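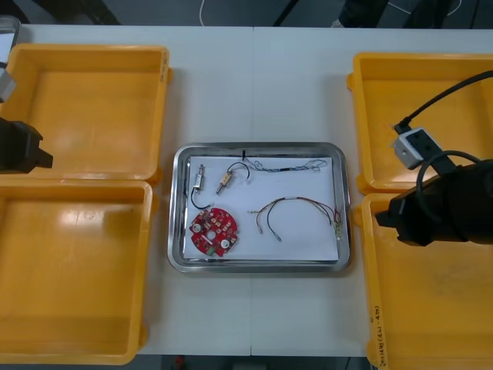
My mother kept buttons in a coffee can, and for most of my childhood I believed that was what a coffee can was for. Sorting that can was a rainy afternoon's work, and I did it on the kitchen floor, with a muffin pan and whatever bowls I was allowed to borrow. I have been thinking about those afternoons lately because I have finally, in what I suppose is the middle of my life, started sorting things again, and I find I like it every bit as much as I did then. The tools have improved a little. Four yellow plastic bins on a white table, with a steel tray in the space between them, will do for a sorting station as well as anything sold for the purpose, and I have come to feel toward an empty bin the way other people feel toward a new notebook.

What set me off was a move. We left the house in Derker, where we had lived for 20 years, and came to a smaller place on the edge of Umali with half the closets and no basement whatsoever. If you have ever had a basement you know what it does to a person. You carry a thing down the stairs meaning to deal with it in the spring, and then there are a great many springs, and one June you are standing down there with a flashlight looking at three toasters. (I don't know where the third toaster came from. My husband says it was mine before we married, and I say it was his.)

I read the books first, of course. There is a whole shelf of them at the Umali library, and they tend to be written by people who live in very pale rooms. They want you to throw things out, and they want you to feel marvelous while you do it. I threw out plenty and felt fine, but what I noticed, reading one after another in the evenings, was how quickly they hurried past the sorting itself. Sorting was the chore you got through so you could have the reward. And I kept thinking about that muffin pan, and how I never once asked what I was going to get for finishing.

There is such pleasure in it! You begin with a heap, and the heap has no opinions. Then you pick up one thing and set it over here, and pick up a second thing and have to decide whether it belongs with the first, and just like that you are making an argument about the world. Are the brass buttons a family, or does the little brass one with the anchor go with the blue ones, because of the sea? At seven I could spend ten minutes on that. I am not sure I am any faster now. Last month I had the contents of what we used to call the everything drawer spread out in front of me, and I lost most of a morning to the question of whether picture hooks are hardware or belong with the pictures.

The picture hooks went with the pictures, if you are wondering. My husband has since looked for them twice in the toolbox.

I don't want to make too much of this, but I do think the categories we choose say something about how we live. My grandmother sorted her pantry by who ate what. There was a shelf for my grandfather and his sardines, a shelf for company, and a low shelf for the grandchildren that was a masterpiece of strategic planning. It made no sense to anyone who didn't know the family, and if you did know the family you could find the crackers in the dark. My mother, who grew up with that pantry and was perhaps a little tired of it, sorted hers strictly by the size of the can.

A few practical notes, as I have been asked for them by friends who are facing moves of their own. Start with something small that you don't love. Buttons are lovely but they are treacherous, and photographs are worse, and I would put both of them off until you have your legs under you. Batteries are good to begin with. So are extension cords, takeout menus, and pens. Work on a bare surface in decent light, and put away whatever else lives on it, even if it is only the salt and pepper. Set out fewer containers than you think you need. I used to put out 10 at a time and I would spend the whole evening inventing reasons for the last six. With three or four you are forced to be broad-minded, and you can always split a group later when it gets too big for its bin.

Leave a place in the middle for the things you can't decide on. I feel strongly about this one. The books will tell you that a "maybe" pile is a failure of nerve, but I have found that most of what lands there sorts itself out by the time I have had a cup of tea. Something in the other groups has shifted, and suddenly the odd key or the stray hinge has an obvious home. What is still there at bedtime I put in an envelope, and I write on the envelope what I think it might be. I have 35 of those envelopes now, in a shoebox, and they make very good reading.

And do keep the sessions short. My limit is 2 hours, after which I begin to get strange about rubber bands.

The big surprise of the move was Erik, our dog, who is old and large and the color of toast. We worried he would pine for the yard in Derker. Instead he spent his first week in the new house carrying his toys, one after another, from the box where I had tidied them to a spot behind the armchair, where he laid them out in a long uneven row. The rope was at one end and the rubber bone was at the other, and the tennis balls were together in between. I put them back in the box, and he moved them again that same night. We have left the row where it is, and I vacuum around it.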